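The water utility in Ploltdale checks its buried mains for leaks by ear, and its field supervisor sees no reason to stop. "Correlators are good on metal pipe," she says. "On plastic the signal dies early. Past 50 meters I want a second reading."

Her crew of six covers 868 service connections, most of them laid when the Listeck mill was still drawing water. 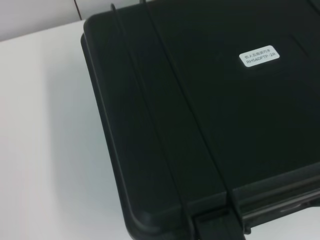 Surveys run on Thursday nights, when demand drops and traffic noise with it. "A steady hiss at two in the morning is a leak or a toilet. We close the curb stop and listen again. If it continues, it's ours."

Pressure is logged at the Eskola Road valve before any digging.
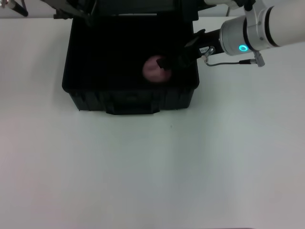 The supervisor is less settled on repair methods. Clamps are quick, she says, but she prefers to cut out the section where the pipe wall is thin. The line toward Ivedmont has 200 meters of such pipe. "We've clamped it enough. It should be replaced, and I've put that in the budget request twice."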